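Keeping the Maststead cell square

Vilmos Szalai looks after the Maststead cell at Griren, a two-arm station used for folding and closing small cartons. Menaka Wanigasekara spoke to him for the Cassim newsletter, 23 Mar 2018.

Szalai starts every check at the rail. "Both arms hang off the same length of aluminium, so if one carriage plate creeps, the pair no longer agree on where the middle is. You see it first as a box that comes out skewed."
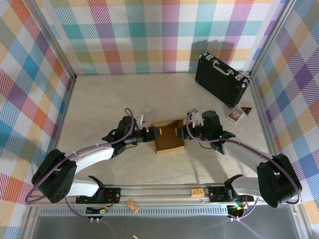

He re-torques the plate bolts after every 4,000 cycles and then runs the arms together with no load. The wrist cables get the same interval. "A cable loop that is too short pulls on the wrist at full reach. Too long and it catches. I leave 50 mm spare and mark it."

Fingers are the part he replaces most. 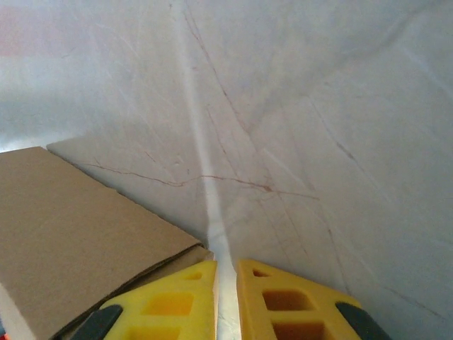 Wear on a finger starts at the tip and works inwards. Szalai changes them as a pair, even when only one has gone, and resets the closing gap afterwards. The yellow fingers have rectangular cutouts with thin ribs between them, and it is the ribs he inspects. "A split rib gives way under load and the grip force reading means nothing. I bend each one back with my thumb - gently - and look for a white line."

Calibration of the wrist cameras comes last. He uses a flat blank from Titerau, placed at 5 known positions, and accepts the result only if the two wrists agree.

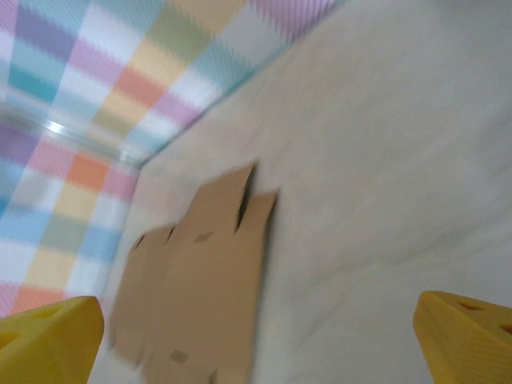
"If they disagree, I go back to the rail," he says. "People want to correct it in software. You can, and by October you will have corrections on top of corrections."

The full check takes him around 99 minutes. The carriage wiring is still to be tidied, and he has asked for proper strain relief at both ends.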